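Lembridge Community Help
Home and Household > Water and Plumbing

Water tastes of plastic after it stands in the bottle overnight

Asked by ano_flat6 on 4/24/25
Viewed 1354 times

Hello to all. I moved to Lembridge in winter and I have a question about the tap water. When I drink it directly from the tap it is fine, a little bit hard but fine. When I fill a bottle in the evening and drink in the morning, it has a taste of plastic and also something like a swimming pool. My husband does not feel it at all, so maybe I am too sensitive.

I have already tried to wash the bottles with vinegar, and to let the tap run for one minute before filling. The vinegar helped for two days. In our building the pipes were changed last June, the landlord says, and the kitchen tap is an Andura with the small net at the end. Should I buy a filter jug, or is it the bottles? I do not want to spend 137 pounds for the under-sink filter which the shop offered me.

3 answers

Answer from konstantinidis_k (accepted)

The swimming pool taste is chlorine. It goes away by itself if the water stands in an open vessel, but in a closed bottle it has nowhere to go. So fill a glass jug, leave it without a lid for a few hours, then put it in the fridge with a plate on top. I have done so for years.

For the plastic taste, look at the bottle. Thin bottles from the shop are made to be used one time, and after some weeks they keep every smell, also the smell of the washing-up liquid. The cap is worse than the bottle — there is often a soft ring inside it which you cannot clean well. Take off the cap and smell it alone. If it smells, throw it away.

Please also unscrew the small net of the tap and clean it. Mine was full of white stones. Put it in 200 ml of warm vinegar for one hour and brush it with an old toothbrush.

Answer from Ano Lane tenant

I had the same in our house and it was the cap. We compared at the table, water from the bottle and water from the tap, and the bottle lost.

Plastic cups and a clear bottle with a black cap:

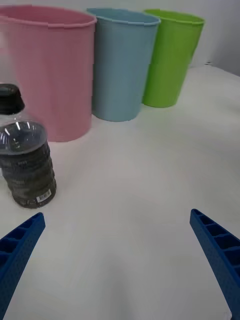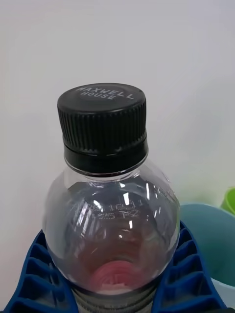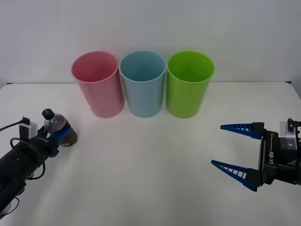 Do the test with closed eyes, otherwise you will taste what you expect to taste. Let another person pour and change the order. My sister was sure that she could recognise the filtered water and she was wrong every time, she was quite angry with me after. Also use the same temperature, because cold water hides almost everything.

I would not buy the expensive filter before you do this. If the fresh tap water tastes good for you, then the filter has nothing to repair. A steel bottle is better for the night, but wash it with hot water before the first use and dry it open.

Answer from river_end_379

just buy a jug filter. change the cartridge when it says. ours is fine

Comment from ano_flat6

Thank you to everybody. The net of the tap was terrible, I am ashamed to write what was in it. I use now a glass jug and the swimming pool taste is gone. The old caps I smelled as you said, and two of them went directly to the bin. One more small question: is it normal that the water is a little bit white when it comes from the tap, and then becomes clear from the bottom?

Comment from konstantinidis_k

Yes, it is only air. If it becomes clear from the bottom upwards in a minute or two, you can drink it. If white powder stays at the bottom, this is limescale, also not dangerous, but then clean the kettle more often.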